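# Chapter 6: The Evening Cup

*Herbal infusions, sleep, and the problem of the warm mug*

**Before you start:** Chapter 5 (Taking a Sleep History) and the section of Chapter 2 on labels. If you skipped the section on labels, as most people do, go back and read it. It's short.

**By the end of this chapter you should be able to:**

- describe how a herbal infusion differs from a decoction, a tincture and a tea
- explain to a client, politely, why "it worked for my sister" is a starting point
- read a small trial of a bedtime herb without falling asleep yourself
- list the questions to ask before suggesting any herb to anyone
- recognize when a sleep complaint belongs with a physician

## A client who has tried everything

Every practitioner meets this client early, usually in the first month and often on a Friday afternoon. Ours is Nokuthula Dlamini. She is a night-shift dispatcher in Tilwood who has recently moved to days, and she hasn't slept properly since the change. She has brought a bag. In the bag are a tin of chamomile, a box of Wivum Night Blend, a lavender spray, a jar of something brown from a market stall, and a bottle of Closel drops with most of the label worn off.

"I've tried everything," she says, and looks at you as though the next thing out of your mouth will be the thing she hasn't tried.

Resist this look. It is very flattering and it has led better practitioners than you into recommending valerian to people who only needed to stop drinking coffee at five o'clock. Students nearly always reach for the herb first. It's understandable, as you have spent a good deal of money on a course about herbs.

We will come back to Ms. Dlamini's bag several times in this chapter. For now, notice that "everything" turned out to be five products, all of them swallowed or sprayed. Nothing in the bag deals with the fact that her bedroom faces east and her body still believes that breakfast is supper.

## 6.1 What people mean by "tea"

Strictly, tea is made from the leaves of one plant, *Camellia sinensis*, and contains caffeine. Everything else in the tea aisle is an infusion. You may correct your clients on this point once in your career, to see what it feels like, and then never again. They will go on calling it tea, and so will you by the end of the week, and so does this chapter from time to time.

The differences that matter are in the preparation.

**Infusion.** Hot water is poured over the soft parts of a plant, such as the leaves and flowers, and left to stand. Chamomile, lemon balm and linden are usually prepared this way. Cover the cup. The pleasant smell filling the kitchen is made of the same aromatic compounds your client was hoping to drink.

**Decoction.** Tougher parts, such as roots, bark and some seeds, are simmered in water. Decoctions taste stronger and often worse. Some clients take the bad taste as proof of quality, and you will need to decide how much of their enthusiasm you can live with.

**Tincture.** The plant is steeped in alcohol, or sometimes glycerine, and taken in small amounts. Always ask about alcohol. Ask even when the client seems like the sort of person you don't need to ask.

**Powder or capsule.** The whole plant or an extract of it, dried and contained. The word "extract" covers an enormous range of concentrations, so two capsules of the same size may have very little in common.

Fresh plant material needs to be washed, sorted and chopped before use, and in a teaching kitchen it is also labelled. A chopped herb looks remarkably like every other chopped herb, and the student who says she'll remember which is which won't.

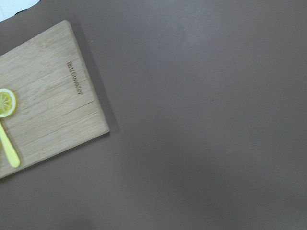 *Figure 6.1. A bamboo cutting board on a tabletop.*

Keep one board for herbs and another for onions. Lemon balm is a gentle, faintly citrus plant with no defences whatever against last night's curry.

Dried herbs are simpler to deal with, though they age. Colour and smell are rough guides. If the chamomile in the tin has gone the grey-brown of old carpet and smells like the tin, it has become a dietary source of hot water. Ms. Dlamini's chamomile was a wedding present. She has been married for some time.

> **Key terms**
>
> **Infusion:** a preparation made by steeping soft plant parts in hot water.
>
> **Decoction:** a preparation made by simmering tougher plant parts in water.
>
> **Tincture:** a liquid extract, commonly made with alcohol.
>
> **Sedative:** a substance that promotes calm or sleep. Not a compliment to a lecturer.

## 6.2 The problem of the warm mug

Suppose Ms. Dlamini drinks a cup of lemon balm at half past nine and sleeps well. What helped?

It might have been the lemon balm. It might also have been the twenty quiet minutes it took to make and drink the cup, during which she wasn't looking at her phone. It might have been the warmth, or the dim kitchen, or the pleasant sense of having done something sensible. It might have been that she slept terribly the night before and was too tired to do it again. And it might have been you, nodding at her on Friday in a way that suggested things were in hand.

This is the problem of the warm mug, and the whole chapter turns on it. A bedtime drink arrives wrapped in a bedtime routine, and the two are very hard to unwrap. Routines are known to be useful for sleep. Whether a particular leaf adds anything is a separate question, and for most of the leaves in common use the evidence is thin, mixed, or gathered by someone with a warehouse full of the leaf.

None of which makes the mug useless. A client who sleeps better with a harmless nightly cup has gained something real, and there's no prize for talking her out of it. Your job is to be careful about what you claim. "Many people find this a restful habit" is a sentence you can say to anyone. "This herb resets the nervous system" is a sentence you can say only if you are prepared to explain what you mean by resets, and by the nervous system.
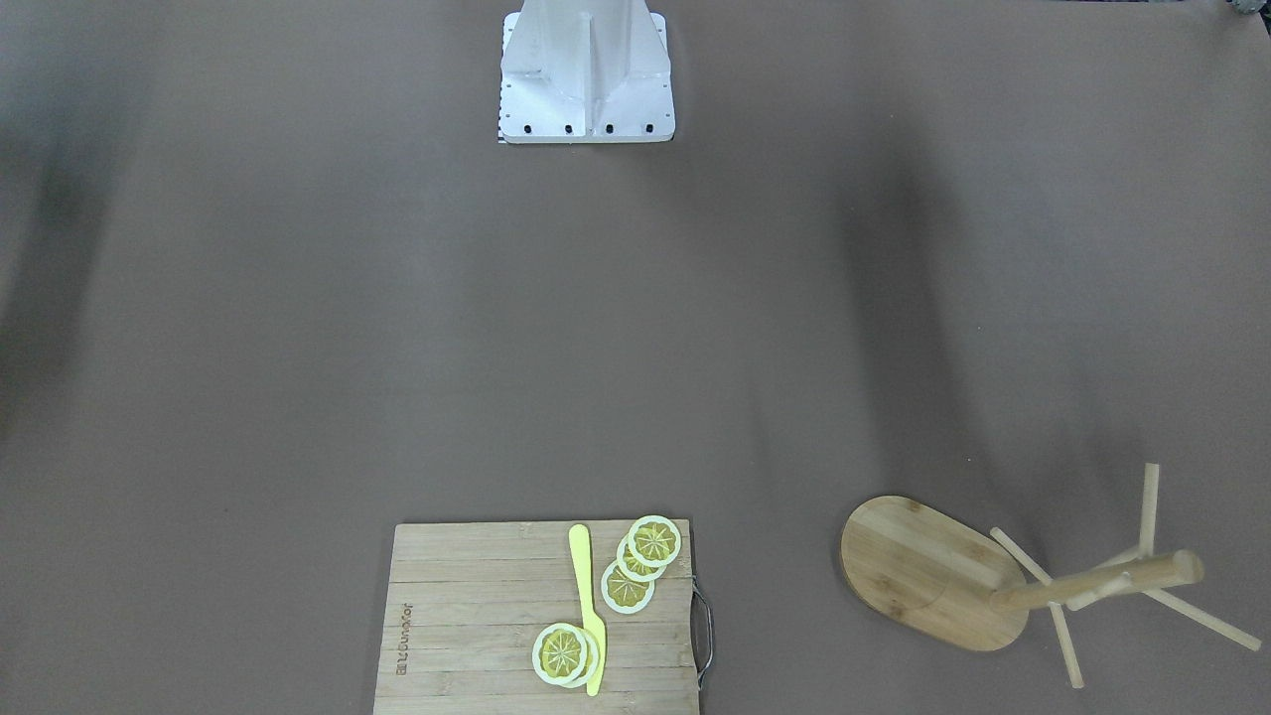

Consider how a fair test would have to work. Both groups would need a warm drink at the same hour, made with the same amount of fuss. The drinks would have to look, smell and taste alike, and here most studies of herbal infusions run into trouble. Valerian smells like a gym bag. Nobody drinking it believes they have been given the placebo, and nobody given the placebo believes they have been given valerian, so the blinding has gone before the kettle has cooled.

### A trial to practise on

The following study was set up by a former student of this course, Thulani Sithole, at the Erraji community clinic. We use it with his permission and he has been very decent about what we're going to do to it.

Mr. Sithole enrolled 84 adults who reported trouble falling asleep. Half were given a linden infusion to drink each evening and half were given a weak fruit infusion. Each kept a sleep diary for 2 weeks. At the end, 23 people had stopped filling in the diary. Among those who finished, the linden group reported falling asleep a little sooner.

Read that again and make notes before you go on. In particular:

1. The 23 who stopped may have stopped because they were sleeping beautifully, or because they weren't sleeping at all, or because diaries are tedious. Which of these would change the result, and in which direction?
2. We haven't told you how many came from each group. Why might you want to know?
3. A sleep diary asks a person to report the moment at which they stopped being able to report things. How far would you trust it?
4. Linden has a recognizable floral smell. What follows?

Mr. Sithole's own conclusion, in his final report, was that linden "may be worth a larger study." This is the correct conclusion. It is also the conclusion of nearly every study of this type ever written, and you'll come to greet it like a neighbour.

## 6.3 Before you suggest anything

Natural is a description of where a thing comes from. Foxglove is natural, and so is the bear. Before recommending even a mild infusion, ask about:

- prescription medicines, above all sedatives, blood thinners and anything for seizures or mood
- pregnancy, or plans for it, and breastfeeding
- allergies, including ragweed and its relatives, which take in chamomile
- liver or kidney disease
- upcoming surgery
- driving or operating machinery, at night or early in the morning
- everything else in the bag

Ask about the bag last and ask to see it. Clients forget products that they don't think of as medicine, and the Closel bottle in our example came out only after Ms. Dlamini had said, twice, that there was nothing else. When a label can't be read, the product can't be assessed, and she should be advised to stop taking it and show it to a pharmacist. The same goes for the jar of something brown.

Some sleep complaints should leave your office quickly. Loud snoring with pauses in breathing, sleeplessness with low mood or thoughts of self-harm, restless or painful legs, unexplained weight loss, and insomnia that has dragged on for months all call for a physician. Write the referral the same day. A cup of linden can wait.

For the next class, bring one bedtime blend bought from an ordinary grocery store, with its packaging intact. We'll be reading the ingredients aloud, in order, including the part in very small type where it says "natural flavour."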